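3.2 Task design and recording

The student project at Cliltora used a two-armed platform and one table-clearing task. Each team member teleoperated both arms to sort tableware by type, and 188 episodes were kept for training.
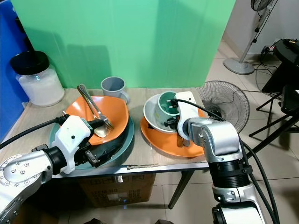
Godelieve Prins

Objects were placed in nested groups, as these gave the weakest grasps in our April pilot. Plates, bowls and cutlery were allowed to overlap. The backdrop was fixed for the sorting episodes.

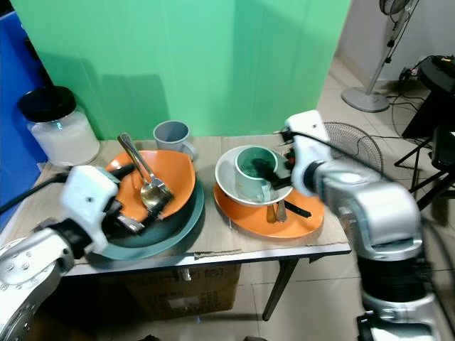 Figure 4. Both grippers working among stacked plates, a bowl with a mug in it, and cutlery.

Wrist views were recorded with the head view and resampled to a common rate. Dropping the wrist views lowered placement success on the held-out set of 85 trials, chiefly for cutlery. 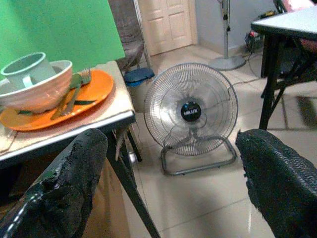 The policy was trained on all views with no depth input. Background clutter was not masked. Operators were told to restart an episode if either arm stalled for longer than 14 seconds.

A second condition used single items on a larger table. Cups were presented at varied angles and the grasp was labelled by hand (Orakzai and Woo). 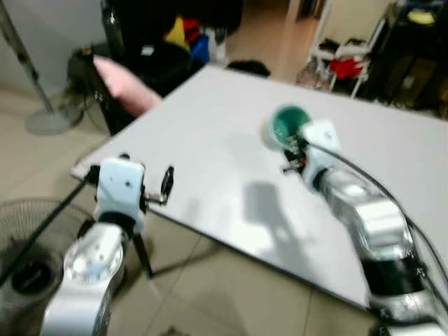
Page last changed: 4 June 2025

Labels were checked by a second annotator, and disagreements were settled by replaying the episode at half speed.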